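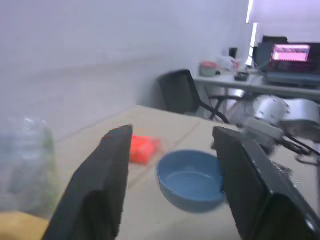
4.3 Table Clearing: Small Items and Bowls

Use this task only after both arms have passed the finger check in 4.2. Table clearing is rated Supervised. The arms can sort light items between a tabletop and a bowl, but they are not yet ready to do the job with the operator out of reach of the stop button.

1. Place one shallow plastic bowl within reach of the left arm.
2. Set loose items next to the bowl, not touching it.
3. Open the left gripper fully. Both finger pads must be clear of the bowl rim before the arm is lowered.
4. Set grip force to 2 and speed to 40.
5. Run one pick. If the item slips, lower the speed before raising the force.

NOTE - Clear plastic bags are often misread by the depth sensor. Bagged produce has to be put away by hand.

CAUTION - Keep cables behind the arm base. Do not use glass or ceramic bowls with this release.

Replace finger pads after 2,000 picks, or sooner if the edges round off.

Section revised 26/12/2019, I. Serrano

Related topics
4.2 Finger check
4.4 Folding towels (trial)
Amska arm mount: cable routing
Worach controller: error codes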